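Poonam Kandpal stopped playing professional soccer at 30, after the second operation on her left knee. She now works for Flondano, a small office that represents lower-division players in disputes with their clubs, mostly over medical bills and the records that go with them.

"People think the fight is always about money," she said when we spoke on 28 February 2025. "A lot of the time the player just wants the file. She wants to know what the scan said before they put her back on the field."

Kandpal's own case was never a lawsuit. She was under contract with Baltent when she hurt the knee in a preseason game. The team doctor called it a sprain. She played eight more matches on it before a surgeon outside the club told her the cartilage was torn.

"I asked for the first scan and was told it belonged to the club," she said. "I didn't know I could argue with that. I was worried about my spot, so I let it go."

She paid some $2,000 of her own money for the outside exam and the travel. The club paid her back the following year, after two letters from a lawyer. She doesn't describe Baltent as a bad employer. The doctor worked part time, she said, and the coach had 2 healthy defenders that month.

"He wasn't a villain. He asked me if I could go and I said yes. I would have said yes with a broken leg."

What she wants is a rule that any player who misses a game through injury gets a copy of every scan and report within a week, without asking. Flondano sent a draft to the league in September. Drirnora, the only club to adopt it so far, did so on its own before the season ended. Its manager, Wu, played with Kandpal for a year and had read the draft early.

"Wu called me with a list of complaints about the wording," Kandpal said. "Most of them were fair – we had written it like people who had never run a club."

The league has not answered in writing. Clubs have told her they are worried about cost and about reports ending up with rival teams during a transfer. She accepts the second point and has offered to change that section. She doesn't accept the first, as the copies are already made for the insurer.

She still gets calls from players who won't give their names. She tells them to write down the date of the injury, who examined them and what was said, and to keep it somewhere other than a team phone.

"Do it the same night," she said. "By the end of the season you won't remember which knee they looked at first." 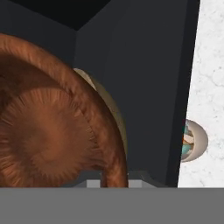 She would also like clubs to tell players in writing who pays for a second opinion, and she plans to add that to the next draft.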